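Nilano Opens a Room for Sorting Household Textiles

The Nilano neighborhood center has opened a new room on its ground floor, where people from the area can bring bed linen, blankets, towels and clothes in good condition and take home what they need. The room opened in October and it is already busy, especially in the late afternoon when people come back from work.

The project carries the name Dremer and is coordinated by Marion Gillies, who worked for many years in a hotel laundry before she moved to the area. She wrote the sorting rules herself, on one sheet of paper, and she says the sheet has been changed many times already.

"In the beginning I had too many categories," Gillies told us. "I had one for cotton, one for mixed cotton, one for things which I did not know. Everything ended in the last one. Now we sort by use. Is it for the bed, for the bath, for the window, or for the body? This is enough."

In the first season the project received 3,896 pieces. From these, 1,997 have already gone to new homes. Another 231 were too worn to give away and were cut for cleaning cloths, which are used in the center and at the bicycle workshop next door. The rest is folded and stored by size, and it will be offered again when the weather becomes colder. Blankets are the most wanted item. Curtains are the most difficult to place, as few families have windows of the same measure.

The room was before this a small office. The center kept the tiled floor, which is easy to sweep after a day with much lint, and painted the walls in September. Most of the furniture was given by residents of Van Dusen Street. For this reason not many pieces match, and visitors should not expect the look of a shop. A local furniture store, Plalberg, paid for the new shelves in the corridor and delivered them without charge.

Folding is done by hand, and new helpers learn it in their first hour. A bed sheet is folded in half along the length, then in half again, and the size is written on a paper strip around it. Fitted sheets take more time. Gillies admits that she folded them badly at home for all her life and learned the correct way from a visitor of 81 years, who showed it to her on the corner of a table.
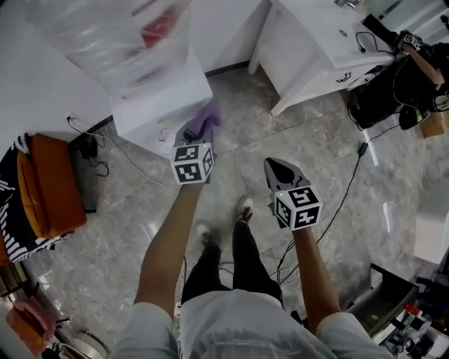
People who want to bring something are asked to wash it first and to put it in a bag that can be closed. Each person may bring up to 2 bags per visit. It helps very much if the sizes are written on a note inside the bag. Pillows and mattresses cannot be accepted, and neither can carpets. Single socks were accepted in the first weeks but this has been stopped.

There is no need to register for taking things home. Visitors may look through the folded piles and are only asked to put back each piece on the same pile. For larger needs, for example when a family moves into an empty apartment, it is better to call the center before, so that a set can be prepared with sheets, towels and at least one warm blanket for each person.

The center is also looking for sewing thread in plain colors, buttons and zippers. A repair table is planned for the winter, where small holes and open seams can be closed on the spot. Two residents have offered to teach, and one of them will bring her own sewing machine until the center can buy one.

Gillies hopes that the opening hours can be made longer after the new year. At the moment the room closes at 6 p.m., and she knows that for parents with small children this is often too early. "Some come at ten minutes before six and they are out of breath," she said. "I don't like to send them home with the first thing they catch. To choose a blanket, you need to touch it a little."

The room is reached by the side entrance, next to the bicycle racks. The entrance has no steps and is wide enough for a stroller or a wheelchair. Bags should not be left outside the door when the center is closed, as they become wet in the rain and the content must then be thrown away. Questions about larger donations can be left at the front desk, with a telephone number and a good time to call back.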